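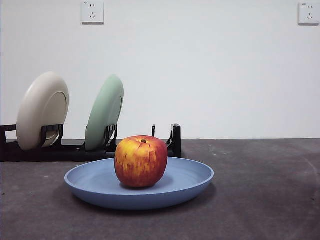 4.2 Fit and comfort over long wear

Earbuds that sound good for ten minutes in a shop can be hard to keep in for a whole shift. Most of the wear tests we found stop at one hour. Ours ran the length of a working day, same tips, no swaps allowed after the first morning.

Participants were recruited through the Linadmont call center and the Sokenley bus depot, 19 in all. Two groups, different habits. Call center staff sit, talk a lot, drink coffee. Depot staff walk, bend, climb in and out of cabs. Jaw movement turned out to matter more than walking – see below.

Each person got the same pair of wireless buds with three sizes of silicone tip and one foam tip. Size was picked by the participant after a short fitting with Brayan Sánchez, who also ran the seal check (a low tone played in each ear, level read from the inner microphone). A seal was called good if the level at 225 Hz stayed within 2 dB of the value taken at fitting. Checks were repeated every hour on the hour, except during lunch, when people took the buds out anyway.

Comfort was rated on a paper slip, zero to ten, left and right ear seperately. We asked for the rating before the seal check so that people would not be swayed by a re-seat.

Results first for seal. Left and right drift apart. Foam held its level longest in both groups. Silicone medium was next, silicone small the worst, mostly in people who had picked small for comfort when medium sealed better. Talking loosened the tips faster than walking did, and the call center group re-seated their buds more often by mid afternoon. Re-seating with a push and no twist gave only a short recovery.

Comfort went the other way. Foam rated well in the morning and poorly by 3 p.m., with itch and warmth the usual complaints on the slips. Silicone medium dropped slowly and then leveled off. Figure 4 gives the hourly means for each tip type, and the spread is wide, wider than we would of liked. Ratings from people with glasses are included, although arm pressure behind the ear may be mixed in with bud pressure. We did not ask them to tell the two apart. Should have.

One more point on weight. The Ngô fit index used in section 3 treats the bud as a point load at the canal opening. That works for small round bodies. For longer bodies with a stem it underrates the turning force, and the index predicted good comfort for several ears where the slips say otherwise. A corrected form is in the appendix.

Charging breaks also cut into the data. The cases we used were rated for 300 cycles and had been through the earlier Flernmont trial, so a few buds came back from lunch less than full and shut off before the last check. Those final readings are left blank, not filled in from the hour before.

Figure 4. Mean comfort rating by hour and tip type, both ears pooled. Bars show one standard deviation. Lunch hour omitted.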